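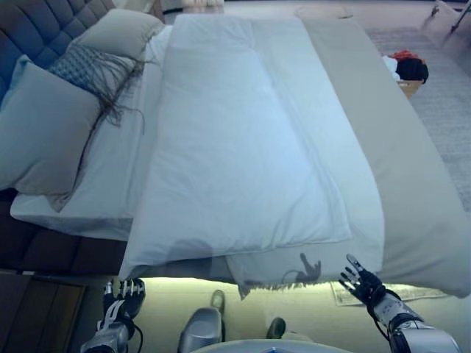

Bed-making trial, two arms, multi-fingered hands. Duvet and runner in place.

About Pesevon

We test robot hands. Also arms, cameras and controllers, but mostly hands, because that's what people send us. You ship it, we mount it, we run it through the same jobs as every other hand that came before, and you get a report you can read in one sitting.

Started as two benches in the back of a machine shop in Dramport. Still in Dramport, different building, more benches. No products of our own and no plans to have any. No reseller deals either, we turned down a couple.

What we do

Comparison runs. Two or more grippers, same arm, same controller, same tasks. We swap the hand and leave everything else alone. Sounds obvious. A lot of the numbers we get sent were taken on different arms with different people driving, and you can't do much with that.

Single unit trials. One hand, full task list, written up with faults first. Popular with teams who are about to freeze a design and want somebody outside the building to have a go at it.

Camera placement. Head, wrist, fixed on a stand. Which view does the operator end up using, which one do they ignore, when does the hand block its own camera. We keep the footage and you get all of it, not just the nice parts.

Controller checks. Latency, dropouts, what happens when a cable gets tugged. Short list, gets longer every time something new goes wrong.

The house tasks

Most of our bookings now are household work. Pick and place on a bench tells you a fair amount about a gripper and very little about bedding. So we have the bedroom setup, a kitchen counter, and a closet rail that needs rehanging more often than we'd like.

The bedroom list goes like this at the moment:

Pillow to headboard, from the middle of the matress
Flat sheet, pull to the corner and hold
Duvet, fold lengthwise, then open it again
Runner, lay across, straighten from the foot end
Fringed cushion, pick up and set down without snagging
Small soft items into a basket

Each task gets 30 attempts per hand. Two hands in a comparison means two full sets, same operator, breaks at the same points. We log finished, finished with help, and dropped out. Dropped out includes anything where we had to hit the stop.

Fringe is the one that catches people. Threads go into finger joints. We put fringed stuff on the list in February after a hand came back from a customer site with yarn wound round a knuckle, and it has stayed on since. If your joints have open slots, expect a section on it.

Two-finger or five?

Gets asked on every first call. Depends on the job, sorry. Parallel jaw grippers are hard to beat on a folded edge: pinch, lift, done. They do less well when the cloth is flat and there's no edge to pinch. Multi-finger hands can sweep and flatten and press with an open palm, and that counts for a lot on a bed. They also have more to break, more to calibrate and more cable. We've had a three-finger unit sit happily in between and then lose everything on the basket task.

Our own default rig for bedding is Bastau, two arms with a five-fingered hand on each. It's the baseline we put other hands up against. Moodley is the older one, single arm, jaw gripper, parked by the kitchen counter most of the time. Slower and very dependable. Both names came off old shipping crates.
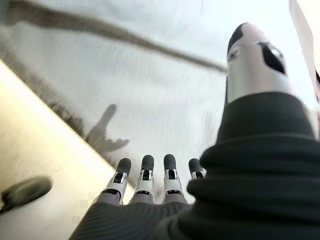
Wrist cameras are where we've changed our minds the most. Our first mounts looked straight down the palm and all you got was palm. Now we angle them forward so the fingers stand up in view with room past the tips. Black fingertips against a pale surface are easy to pick out, even in a smeared picture like this one, and the shadow of the hand on the white gives the operator something extra to judge height by. The thumb is still too big on the right hand side of the view. Moving the camera back helps the thumb and hurts everything else. We're trying a shorter bracket.

Motion blur gets its own line in the report. We don't throw blurred pictures out before review, as whatever software you run later is going to meet the same blur. If it's bad enough to matter we'll rerun with a faster shutter and more light and give you both sets side by side.

Sleeves and covers: bring yours, or tell us you want the hand bare. Folds of fabric at the wrist change how the cable moves and sometimes how much the camera sees. We note what was fitted on every run. If you change cover halfway through, that's a new set.

How a booking works

Send us the hand plus mount drawing plus whatever driver you have. Half a page of notes is fine. We fit it, run a warm-up block of 500 open and close cycles with nothing in the hand, then check it over again before any real task starts. A fair few units get their first fault there. We call you if so.

After that it's 3 days on the task list for a single hand, longer for a comparison. You can come and watch or you can dial in, the line is open from 9 am. Watching in person is better, people notice things about their own hardware that we'd never think to look for. Coffee is ok. Parking is round the back, not on the street, they do ticket.

Report comes as a PDF with the logs and footage on a drive. Faults first, then the results table, then operator notes left more or less as they were written. Operator notes are the part customers quote back at us so we stopped tidying them up.

What we don't do

No certification. We aren't a certifying body and the report isn't a safety sign-off. No payload tests over the arm's own rating. No endurance runs past the warm-up for now, the bench for that is half built. No rankings published, your results are yours and we don't show them to the next customer. Comparison bookings need a yes in writing from everyone whose hand is in it.

Working here

Small team, everybody drives and everybody takes a turn writing up. If you've done teleoperation before, good. If you've got patience and can fold a duvet through a headset, also good. Openings go on the jobs page when we have them, there's usually one for an operator.

Getting in touch

Use the contact form, pick "trial" or "comparison" from the list. Say what arm the hand normally lives on and what it weighs with the cable attached - people leave the cable off and then the mount is wrong. We reply to most things the same day, bit slower if we're mid-run. Returns go out in the crate they arived in, so please send a decent crate.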